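A morning at the Naniver textile open day

In February I visited the Naniver building, where the small sewing and towel firm Rarau keeps its cutting and folding rooms. They open the doors to the public once a year. I had wanted to go for a long time because I sew at home, mostly washcloths and baby blankets, and I am never satisfied with my edges. The ticket cost 8 dollars and included a coffee.

I took the bus number 76 to the last stop and walked beside the canal. The entrance is not easy to find. It is on the grey side of the building, behind the loading dock, and there is a very small sign. Our group went directly upstairs to the folding room, and this was the room I liked the most.

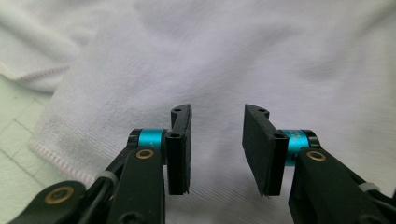
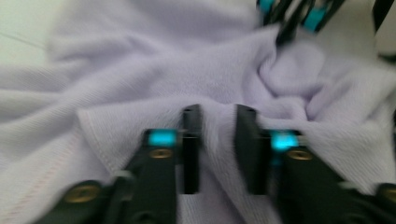 The woman who guided us has worked with soft cloth for many years, and she spoke very quickly, so I wrote down what I could. Her first subject was light. She said that a white cloth is never only white. Under one lamp it takes a little bit of lilac, under another one it goes to yellow, and for this reason Rarau does not match colours in the evening. They carry the cloth to the window and decide there. I have made this mistake with a cream blanket and a cream binding, and at breakfast the next day they were not the same cream at all.

Then she talked about hems. I had a question prepared, and I was glad to have the courage to ask it. My overlocked edges on stretchy cloth always become wavy, like lettuce. She asked if my machine has differential feed. It has, but I had never touched it. She told me to turn it up a little, to make a test on a scrap from the same cloth, and to stop pulling the fabric from behind. I am afraid I pull very much.

She also prefers a hem thread in another colour than the cloth. It is not for decoration only. When you fold quickly, your eyes look for the edge, and a coloured edge is easier to find in a soft pile. I never thought about this before, and I have now bought a cone of pink thread.

After this we were allowed to try the folding ourselves. The method of the house is to shake the cloth one time, lay it down, and smooth from the middle to the outside with the flat hand. Then the long sides come together, and only after that the short ones. My first try was crooked. The second was acceptable. A boy beside me, perhaps ten years old, folded much better than all the adults and was very proud.

Downstairs there is a storage room with shelves up to the ceiling. They keep 231 different fabrics there, each with a paper card and a small sample stapled to it. The rolls from the Juhl mill stand apart from the others, since they shed a lot of fluff. We could touch the samples. I stayed too long at the brushed cottons and missed the beginning of the talk on washing.

From the talk I remember this: no fabric softener for towels, and dry them until they are fully dry before you put them in the cupboard.

At the end there was a table with remnants, sold by weight. I bought 300 grams of soft offcuts, enough for a few washcloths. The café Kadia, on the ground floor, has good cinnamon buns, but go before noon, the line was long when I came out.

Practical information: the stairs are steep and I did not see an elevator. Bags must stay in the lockers, and you need a one-dollar coin for them. The tour is given in English only. The remnant table accepts cash and cards.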